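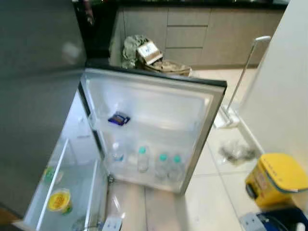

The Shared Fridge Problem: A Report on Cold Storage and Kitchen Clutter

Design for Everyday Spaces, final project report
Diễm Tiêu, Cinzia Cirillo, Bình Ung
Submitted 2023-10-23

1. Background

Our group wanted to redesign a city park. Our advisor, Erzsébet Győri, asked which of us had ever maintained so much as a windowsill, and by the end of the meeting we were redesigning the use of a mini fridge.

The fridge belongs to the small kitchen on our hall in Bumodberg House. It is the compact kind people buy for a dorm room and then pass down, like a curse. Everyone on the hall may use it. In September we started asking residents what they kept in it, and the most common reply was "I don't, it's full." It was full mainly of water. The building has drinking water at the tap, a point Bình raised in the first interview and was asked not to raise again.

2. What we set out to learn

Our main question was whether a fridge this small can serve a whole hall without labels, a sign-up sheet or shouting. Our second was why the corner of the kitchen fills up with packaging no matter who cleaned last. We added the second one when Cinzia put her foot through a box.

3. The fridge

The main space has a shallow ledge across the upper part and a lower area tall enough for bottles to stand up. The door has a clear shelf. That is the whole territory, and people defended it.

We proposed a simple layout. Bottles stand on the bottom, in one row, so that each can be taken without moving its neighbor. Flat things such as snack bars go on the ledge. Small cups, the yogurt or pudding sort, go on the door shelf, where they can't be crushed by a bottle and can't be forgotten behind one. We set the bottle limit at 4, after an argument that took longer than the rest of the section.

The layout was easy to follow, partly because it asked so little. Residents who ignored our posted notice (704 words, Diễm's draft, since shortened) still copied the row when they found one already standing there. This was the most useful thing we learned, and it came from the people who hadn't read anything we wrote.

Leftovers were the weak point. Our plan had no place for a bowl of noodles. Thư Ông, who lives across from the kitchen and cooks more than the rest of us combined, called the layout "a very nice fridge for people who don't eat." We have kept the remark in our notes under User Feedback, Other.

4. The corner

Cardboard is hard to throw out because it always looks useful. A flat piece leans or lies somewhere for a week, then a plastic bag joins it, and after that the spot is officially where bags and cardboard go. The white wall beside it makes all this easier to see, which we had hoped would shame people into action.

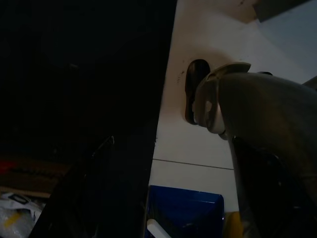
It shamed only us. We tried a weekly carry-out, with names on a list, and the names were soon ours. We then tried moving the recycling bin closer, and that worked better, at least for bottles. Bags continued to gather as before. We suspect they are being saved for a purpose, and that the purpose is holding other bags.

The wall itself picked up some specks and smudges near a seam. Cinzia wanted them in the findings. We didn't ask anyone to clean them, as nobody in the group was prepared to go first.

5. Limits of the study

We looked at one fridge in one kitchen, and two of the three authors use it daily. Residents knew we were watching and may have been tidier than usual, a possibility that alarms us. We also have no baseline from before September except a group chat, and most of that is about a missing cheese.

6. Next steps

Bình would like to test the layout on a full-size fridge, with a shelf set aside for bowls. Diễm would like to cut the notice down again. The bottle limit stays for now, and the cheese is outside the scope of this report.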